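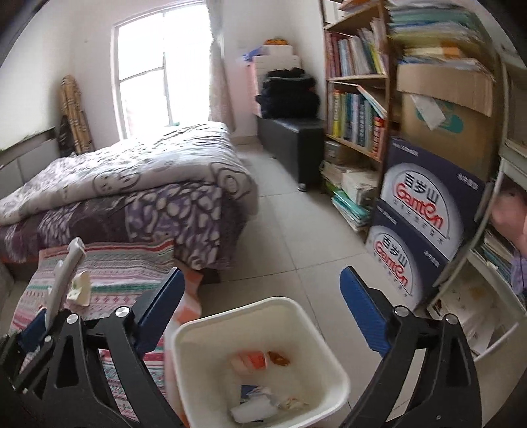 Technik > Robotik > Datenerfassung

Lesezeit: 4 Minuten

Zuletzt aktualisiert: 15. Januar 2025

Nikden vermietet Handgreifer-Set Wiltura für Aufnahmen in Wohnräumen

Der Gerätebauer Nikden bietet sein Handgreifer-Set Wiltura ab sofort auch zur Miete an. Das Paket umfasst zwei handgeführte Greifer mit Kamera, eine Ladestation und den Zugang zur Auswertungssoftware Unen. Die Monatsmiete liegt bei 819 Euro netto, die Mindestlaufzeit beträgt einen Monat. Bislang war das Set nur zum Kauf und nur für Forschungseinrichtungen erhältlich.

Wiltura ist für die Aufzeichnung zweihändiger Haushaltsaufgaben ausgelegt: Kleinteile aufheben, Abfall in einen Eimer geben, Decken und Tücher zusammenlegen, Gegenstände vom Bett oder Boden wegräumen. Die bedienende Person führt je einen Greifer pro Hand, ein Roboterarm wird während der Aufnahme nicht benötigt. Die Bewegungsdaten werden später auf den Zielroboter übertragen. Voraussetzung ist, dass dieser mit baugleichen Fingern ausgerüstet ist; Nikden liefert dafür Adapterflansche, die gesondert berechnet werden.

Mechanisch bleibt der Greifer gegenüber der Kaufversion unverändert. Die Backen sitzen an einem schwarzen Gestänge mit dreieckigen Aussparungen, die Fingerauflagen sind blau und gerippt. Die maximale Öffnungsweite gibt der Hersteller mit 115 Millimetern an. Flache Verpackungen und zerknülltes Papier sollen sich damit ebenso aufnehmen lassen wie Griffe und schmale Stiele. Für glatte Folien empfiehlt das Datenblatt eine weichere Auflage, die dem Mietpaket beiliegt. Der Wechsel erfolgt ohne Werkzeug.

Die Kamera ist fest am Greifer montiert und blickt zwischen den Backen hindurch auf den Arbeitsbereich. Belichtung und Weißabgleich lassen sich sperren. In Räumen mit großen Fensterflächen rät Nikden, die Belichtung auf den Nahbereich einzustellen und ein Ausbrennen der Fenster in Kauf zu nehmen. Ein automatischer Abgleich führe bei schnellen Schwenks zu Helligkeitssprüngen, die in der Auswertung stören. Die Akkulaufzeit beträgt im Dauerbetrieb rund 57 Minuten. Ein Satz Wechselakkus ist in der Miete enthalten.

Neu ist die Anbindung an Unen. Die Software prüft jede Sequenz nach dem Hochladen auf verlorene Bilder, unterbrochene Lageverfolgung und fehlerhafte Zeitstempel. Beide Greifer werden dabei über eine gemeinsame Uhr abgeglichen. Überschreitet der Versatz den eingestellten Grenzwert, wird die Sequenz markiert und aus dem Export genommen, bleibt aber im Archiv. Eine Nachbearbeitung von Hand ist möglich. Ausgegeben werden Videospur, Greiferpose und Öffnungsweite in einem dokumentierten Format.

Für die Lageverfolgung sind strukturreiche Umgebungen günstig. Bücherregale, gemusterte Textilien und gestapelte Kartons liefern genügend Merkmale; problematisch sind nach Angaben des Herstellers leere weiße Wände und stark spiegelnde Fliesen, vor allem bei Gegenlicht. Nikden empfiehlt, vor der ersten Aufgabe eine langsame Kartierungsfahrt durch den Raum aufzunehmen und Möbel danach nicht mehr zu verschieben. Bei Abbruch der Verfolgung muss die Kartierung wiederholt werden.

Zum Datenschutz enthält das Mietpaket eine Vorlage für die Einwilligung der Bewohner. Unen kann Gesichter und lesbare Schriftstücke vor dem Export unkenntlich machen - die Funktion ist ab Werk ausgeschaltet und muss je Projekt aktiviert werden. Aufschriften auf Verpackungen bleiben auf Wunsch erhalten, was für Aufgaben mit Produkterkennung relevant ist. Die Rohdaten liegen während der Mietdauer auf Servern des Anbieters und werden nach Vertragsende gelöscht. Eine lokale Installation ist nur Käufern des Sets vorbehalten.

Vertrieb und Einweisung übernimmt Lumbantobing. Die Einweisung dauert vier Stunden, findet beim Kunden statt und ist im Mietpreis inbegriffen. Weitere Termine werden nach Aufwand abgerechnet. Defekte Greifer tauscht Lumbantobing aus, Verschleiß an den Fingerauflagen gilt nicht als Defekt. Ersatzauflagen sind paarweise bestellbar.

Angaben zur Genauigkeit der Greiferpose macht Nikden im Mietprospekt nicht. Ein Messprotokoll wird auf Anfrage verschickt, bezieht sich jedoch auf die Kaufversion mit älterer Firmware. Ausgeliefert werden die ersten Mietsets noch im Januar, zunächst nur innerhalb Deutschlands und Österreichs. Eine Anrechnung der Miete auf einen späteren Kauf ist vorgesehen, die Bedingungen dafür stehen noch nicht fest.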